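Small desk in a corner - what stays on top and what goes?

Udberg Home Forum > Desks and Work Corners

deskcorner49
Joined: March
I've been setting up a small desk in the corner of our spare room and I can't settle on what should live on top of it. The desk is a Womau, 40 inches wide, wood top on a black metal base. It's used for bills, letters, a video call now and then, and my daughter's homework when the kitchen table is taken.

My problem is the back edge. I have a fabric organizer on the left that I like, and then everything else drifts up against the wall and stays there. I end up with a working area the size of a place mat.

What do you all keep on top, and what do you put away at the end of the day? I don't want to drill into the wall. We rent.

pinegrain
I would start with the organizer. Fabric ones are fine but they sag if you put heavy stuff in one side. I had one from Pirnitz that leaned forward after a year. A piece of stiff cardboard cut to fit the bottom fixed it. Cost nothing.

Also, how deep is the desk? Width matters less than people think. If you have 25 inches front to back you can leave things along the wall and still write comfortably.

deskcorner49
Just under 25. So it should work on paper. It doesn't feel like it.

halfdrawer
Get a drawer unit and be done. Anything on the top is clutter, including the organizer. I keep a lamp on mine and that is it. Pens in the drawer, paper in the drawer, headphones on a hook on the side. Takes me a minute to clear.

marlowe_st
Disagree with halfdrawer. If the pens are in a drawer I never put them back in the drawer. They end up in the kitchen. An open box with compartments works for me, and I've tried both. Put it in the back left corner if you're right-handed, so your arm isn't knocking it. 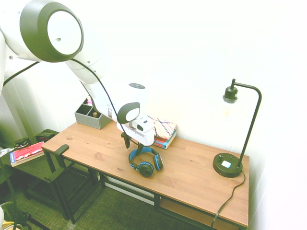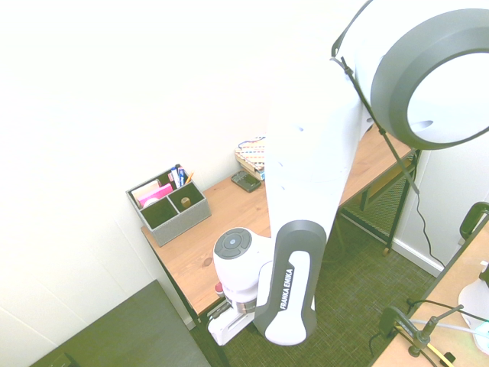 Back left is where the organizer ends up for me every time, and the rest of the desk gets sorted out from there. I keep one section for pens and one for paper things, and I don't mix them. In the second picture the pens and markers have the back compartment and the pink notepad is up front with a white card, so you can grab the notepad without digging through pens. The small stack against the wall is the part I'd watch. With the headphones in front of it in the first picture, the middle of the desk is spoken for, and that's your writing space. A phone takes up a lot less room there but it's in the same spot, and you still have to move it before you can put a sheet of paper down.

My suggestion would be to give the headphones a home first. They're the biggest thing on a desk like this and the one most likely to be left in the middle.

halfdrawer
Which is what I said. Hook on the side.

marlowe_st
You said a drawer unit and a hook. I'm only agreeing with the hook.

tallowfield
Question about the light. I see a desk lamp on the right in the first one and a ring light on a stand in the second. Is one better for a small corner? I have a Sithole clamp lamp now and the clamp has started to mark the wood.

marlowe_st
Depends what you do there. For reading and writing I like a lamp that sits on the desk. The one in the first picture has a round base and a thin pole, so it doesn't use much surface, but it has a bare clear bulb and I'd want a low wattage one in it or a frosted one. The ring light is for calls. It's on its own stand so the desk stays free, but then you have legs by the desk and a cable down to the floor, and you need to think about where your chair goes.

For your clamp, put a scrap of felt or an old coaster between it and the wood.

tallowfield
Felt is a good idea. Thanks.

pinegrain
If you go with a stand light, run the cable along the wall and tape it. I caught mine with a chair wheel and the whole thing came down on the desk.

deskcorner49
This is useful. I do like the idea of separating pens and paper. Mine are all in one compartment right now, along with batteries and a tape measure.

I'm less sure about the hook. Wouldn't it get in the way of my knees?

halfdrawer
Put it toward the back, on the side, not underneath the front. Adhesive ones hold fine on metal if you wipe the leg down with rubbing alcohol first. Leave it overnight before hanging anything.

brickyardlane
One more vote for leaving some things out. I cleared my desk completely last winter and stopped using it. It looked like furniture in a showroom. Now I have a pouch for cables, a notebook, and a cup of pencils, and I sit down there every day.

deskcorner49
Update: I moved the organizer to the back left, took out the batteries, and put a hook on the rear leg. Headphones are on it now. The stack by the wall is down to one book and a pouch. I have almost the full front half of the desk to write on. Still deciding on the lamp.

Related threads
- Womau desk top, oil or leave it alone?
- Fabric organizer sagging in the middle
- Best bulb for a bare socket lamp
- Hiding cables without drilling (renters)
- Where do you put the wastebasket?

Thread viewed 1,221 times
Contact | Forum rules | Copyright Udberg Home Forum | Back to top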